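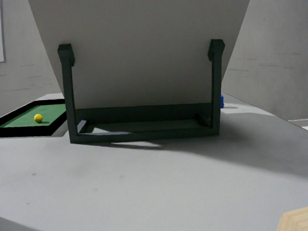 Can you practice robot tabletop jobs without owning a robot arm?

You can, if you have a decent desktop computer and a simulator with ready-made scenes in it, and Bestau has just put a new one on sale for people who want to do that at home or in a small shop.

It's called Hostudeck, it came out of early access in January, and I've been poking at it in the evenings ever since (my dishes have suffered). The full license is $659, paid once, and it comes with 60 tabletop scenes, a scene editor and a helper tool called Pal that I'll get to in a minute. There's a trial too, 15 days, with everything turned on except exporting. I used every one of those days and then paid up, so take my enthusiasm with that in mind!

The idea is simple enough. You pick a table setup, you pick an arm from the list, and you run a job over and over while the program keeps score. You can drive the arm yourself with a game controller or hook up your own code. When a run goes badly you hit reset and everything goes back where it started, and if you've ever spent a Saturday crawling under a bench after a runaway ball you'll know why I like that button so much.

The scenes are plain, and I mean that kindly. Gray walls, gray table, a few things to work with. What surprised me was how much attention went into the light. Shadows fall across the table with soft edges, and big objects block your view of small ones the way they would on a real bench. I moved the camera more in my first week than I moved the arm, just trying to find a spot where I could see what I needed. My old simulator lit everything like a dentist's office, and code that worked fine there fell apart the moment it met a lamp. I can't tell you yet if Hostudeck fixes that – I haven't moved anything from it to my real arm – but the practice footage looks a lot closer to what my webcam gives me.
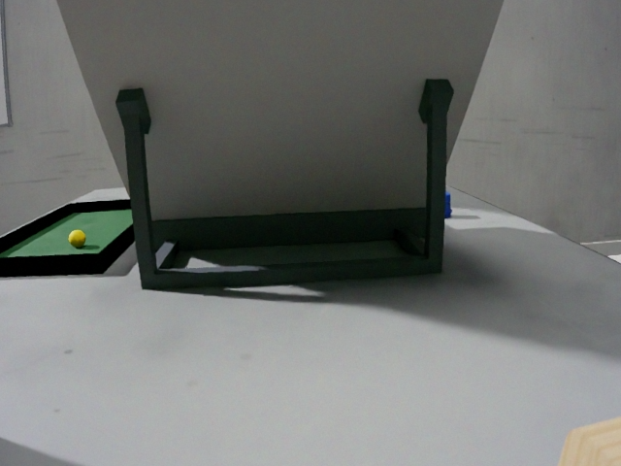 Hostudeck's green mat and yellow ball, with the dark green stand alongside.

Now, Pal. Pal sits in a side panel and watches your runs, then writes you a little report on where they went wrong. Some of it is obvious (thank you, Pal, I did notice I hit the table), but it also groups the failures by type, and that's been worth a lot to me. I left a job going overnight, 800 runs, and in the morning Pal had sorted the bad ones into a handful of piles. The biggest pile was my own fault: I'd set the approach height too low and was clipping things on the way in. I'd have found it by myself eventually, probably after a week of blaming the gripper settings.

The scene editor is the weak part. Dragging objects around is fine, and so is changing colors, but resizing anything means typing numbers into a box and hoping. Undo only goes back one step. One step! I lost a layout I was pretty proud of that way, and I now save a copy before I touch anything. Bestau says a longer undo is coming in the next update, and the release notes mention better snapping as well.

A couple of other gripes while I'm at it. The fans on my computer get loud when shadows are set to high, so I keep them on medium for long runs and switch back up for recordings. The manual is short and skips the part about setting up a second camera, which took me an entire evening. And the controller support is picky: my newer one worked right away, my older one needed a driver I had to go hunting for.

If you've been using Clivska, which is what most people in my club run, you're probably wondering about switching. Hostudeck can open Clivska scene files, and I brought three of mine over. Two came in fine. The third lost all its surface colors and showed up in a flat white until I repainted it. Your arm settings don't come across at all, so write those down first. I still have Clivska installed for the bigger floor-level stuff, as Hostudeck only does tables for now.

The license covers two computers, and updates are included for the first year. After that you keep the version you have. There's a classroom price too, but you have to write in for it, and I haven't heard back on mine yet. The trial download is on the Bestau site and it doesn't ask for a card – start it when you have a couple of free weekends coming up, since the clock runs from the day you install.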